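One plate, one little box

By Halldóra Ragnarsson
Mar 30, 2025

Quick gallery this time, the long write-up is coming in April. Teal plate, small white box, white table. That's the whole setup and I like it that way. Fewer things on the table, more to look at in the ones you've got.

Background for anyone new – the plate-and-object pages started as a side thing when I was sorting out the Hastitville cupboards. Shelf after shelf of odd plates, no two matching, and I wanted to see which ones could hold their own on a plain white surface. Most couldn't. Cream ones vanish, anything with a busy border looks fussy. Got through 72 before I quit keeping notes. 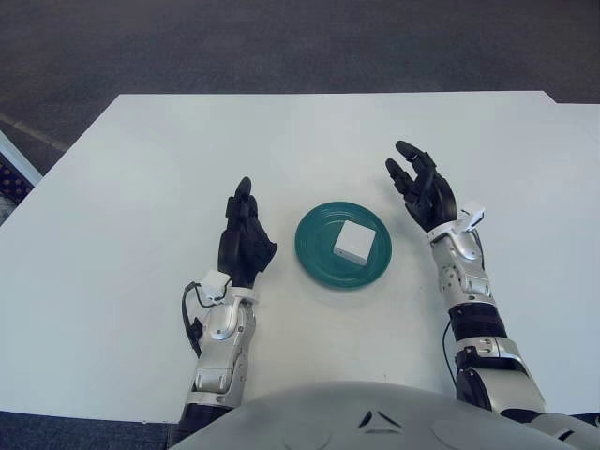
Teal was the one I kept going back to. Not a color I'd buy for dinner, to be fair. Pasta looks sad on it. But put something small and pale near it and suddenly your eye knows where to go. Poul Þrastardóttir says it's the rim, I say it's the glaze, we've argued about this over more than one lunch and niether of us is moving.

I tried a darker one from Orno first, nearly black. Too heavy. Then a speckled one out of the Ingvarsson box, which I love at home and which looked like crumbs on the table. Back in the box it went. Fine for toast.

Box beside the plate versus box on the plate – bigger difference than I expected. On its own on the table it goes quiet, white on white, you mostly get the edges. Works though. Gives the plate some room. 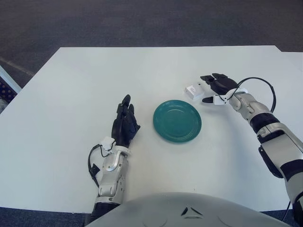
Box off the plate, up and to the right. Highlight on the upper left of the plate, my favorite bit.

Couple of people wrote in after the last gallery asking why no tablecloth. Tried one. Wrinkles everywhere and I spent half the afternoon with an iron. Bare table is easier, wipes down in a minute, and a round plate looks rounder on it. Also asked: where to get a table like that. Secondhand office places, cheap, and go measure your doorway before you pay. Ask me how I know.

If you're doing this at home, small stuff is plenty. Matchbox, sugar cube, eraser, bar of hotel soap. Go one object at a time and move it a little, then a lot. Corner on is more interesting than flat on, most days.

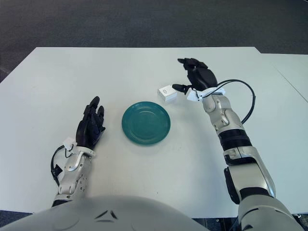

Plate on its own with open table all round. Look for the rings in the middle.

Those rings are what sold Poul on it, by the way. Every plate in the Brotitar batch is meant to be smooth and hardly any of them are, and I think thats a good thing. Rings catch sauce, yes. Scrub in circles.

Next one is bowls. I've got 13 lined up, some chipped, one I'm pretty sure was meant for a cat. Might do a lemon in each, might do an egg. Haven't decided and I'm taking votes.
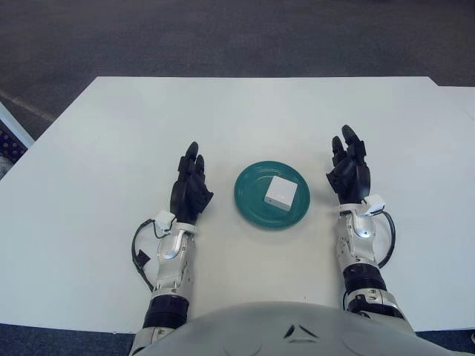
Spare plates are going to the swap shelf in Hastitville once the write-up is done, so if you want one shout soon. The speckled one stays with me. The dark Orno one is spoken for. Everything else first come – bring newspaper to wrap them in, I've run out.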